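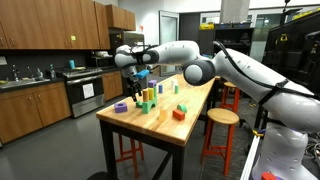

# Foam Block Stacking Set – Brernley Student Robotics Club

## Summary

The set holds teleoperated demonstrations of a single-arm stacking task, collected by members of the Brernley club as their project for the Stellard student challenge. It comprises 88 demonstrations accepted for training and a further 3 held back as reference runs. Collection closed in June.

The task uses foam toy blocks of several shapes on a wooden table. The operator is given a target structure and builds it one block at a time.

## Contents

- `demos/` – one folder per demonstration, with joint positions, gripper state and video
- `reference/` – the held-back runs, same layout
- `targets/` – drawings of the structures set for the operators
- `notes.csv` – operator initials, target name and remarks

Joint positions are in radians. Gripper state runs from 0 (closed) to 100 (open). Video and joint logs share a clock, but the first few rows of a log may precede the first video image and should be dropped.

## Collection

Operators were second- and third-year students who had completed the club's safety induction. A second member stood by the stop button throughout each run. Blocks were set out by hand before recording began, without a fixed layout, and other items were allowed to remain on the table.
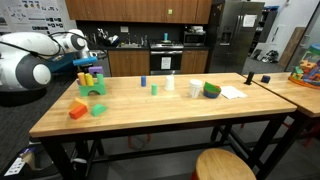

Structures based on the arch proved the slowest to complete. Operators were asked to place the arch first and to release each upright before moving to the next. Where a block fell, the operator could recover it if it remained within reach; such runs are marked `recovered` in the notes and have been kept. Runs ended by the stop button have been removed.

## Known limitations

- Cylinders are over-represented as uprights.
- Lighting was not controlled, and evening runs are noticeably darker.
- The Räsänen target was revised during collection. Earlier runs carry the suffix `_a`.
- The set takes around 700 megabytes when unpacked – members using the shared machines should check their quota first.

## Use

The set may be used for teaching and non-commercial study. Reports should name the club and state which targets were used. Corrections should be sent to Ermanno Orlandini, project supervisor.

Filed under: Student projects, Manipulation, Data

Comments

**sidham_lab:** Are the `_a` runs counted in the accepted total? We left them out and our split looks short.

**E. Orlandini:** They are counted. Please include them, or report the reduced number.

**mk:** The column header in notes.csv says "taget". Easy to miss if you load by name.

Contact the club office | © Brernley Student Robotics Club | Back to top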